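Notes on Collecting Demonstrations for the Produce Task
2019-10-19
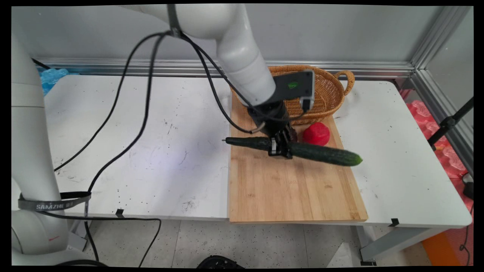

The purpose of a demonstration set is to give the learning system enough variety that it does not depend on a single arrangement of the table. Our group at Radmont began with 14 demonstrations of one vegetable in one position, and the resulting policy performed well only when the vegetable was returned to that position. The present collection, which we call Grullham, therefore varies the items and their placement between episodes. A cucumber is a useful item for this purpose. Gripped around the middle, as it is here, it leaves a long stretch free on either side of the fingers, and the operator must allow for both ends when moving it near a basket or a neighboring pepper.

The set currently stands at 373 accepted episodes. A further 43 were rejected on review, most of them for hesitation by the operator. Long pauses are a particular concern – a system trained on them will learn to pause as well. We had at first kept such episodes on the grounds that the item reached its destination. That decision was reversed, and the earlier Skanow set was reviewed again under the same rule, which reduced it to 157 episodes.

Failed grasps are treated differently. Where the operator loses an item and then recovers it without outside help, the episode is kept and given a separate label. These examples are few, and I would prefer to have more of them. Operators are nevertheless asked not to stage a failure, as the staged ones in Skanow were easy to recognize and of little value in training.

Each operator now works in short sessions and changes the layout before every episode according to a printed list. The list was adopted after we noticed that people left to choose for themselves tend to favor the same few corners of the board.

Collection will continue through December. The labeling guide, Lacerda, is being revised to include a definition of hesitation, and I will post the wording when it has been agreed upon.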